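How to make preserved lemons at home
Anika Doucet

Preserved lemons are only lemons, salt and time. A jar takes half an hour to pack and then sits in the cupboard for a month. The rind is the part you cook with. It goes soft and loses its sharp edge, and a little of it will season a whole pot of chickpeas or a roast chicken.

You will need

6 unwaxed lemons, plus 2 more for juice
194 g coarse sea salt
1 bay leaf
1 teaspoon coriander seeds
A one-litre jar with a clip lid

If you can only find waxed lemons, scrub them under hot water with a stiff brush and dry them well. Thin-skinned fruit packs more easily than the thick, knobbly kind. I use the Grolside coarse salt because it has no anti-caking agent in it, but any plain sea salt will do. Table salt makes the brine cloudy and can taste harsh.

Method

Wash the jar in hot soapy water, rinse it and dry it in a low oven. Leave it to cool.

Trim the stalk end from each lemon. Stand the lemon up and cut down as if quartering it, stopping 2 cm from the base so that it holds together. Pick out any pips you can see.

Put a tablespoon of salt in the bottom of the jar. Open each lemon over a bowl, pack the cuts with salt and press it closed again. Push the lemons into the jar one at a time, firmly enough that the juice starts to run. Tuck the bay leaf and coriander seeds in as you go.

Add whatever salt is left, including anything in the bowl. Close the lid and leave the jar on the worktop overnight. 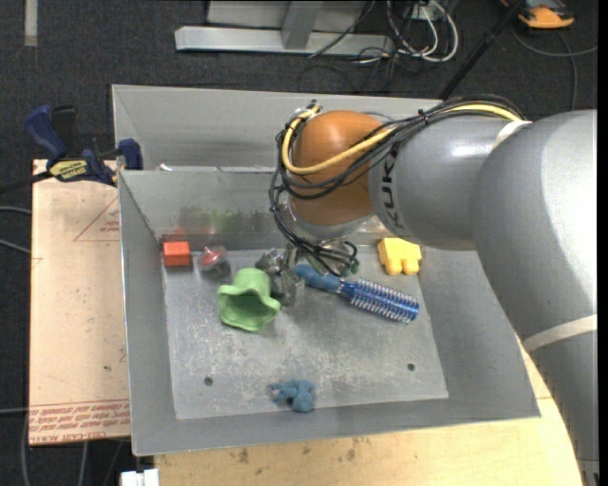 Do the lemons have to be completely covered?
They need to sit under the juice the whole time. Any rind that sticks out can grow mould, so top up with fresh lemon juice and never with water.

The next day, open the jar and press the fruit down again with the back of a clean spoon. Squeeze the two spare lemons and pour in enough juice to cover. Close the jar and put it in a cool, dark cupboard.

Turn the jar upside down and back once a day for the first week. Stand it on a saucer, as clip lids sometimes leak. After that, leave it alone until 30 days have passed. The rind should be soft right through and slightly see-through at the edges. If it is still firm, give it another week.

Storing and using

Once opened, keep the jar in the fridge and use a clean fork every time. My January jars usually last into the summer. A white, lacy film on the rind is harmless and rinses off, but throw the jar away if you find coloured or furry mould.

To use, rinse a quarter, scrape out the flesh and slice the rind finely. Taste the dish before adding any other salt. The flesh can be chopped into a marinade, and a spoonful of the brine is good in salad dressing in place of vinegar.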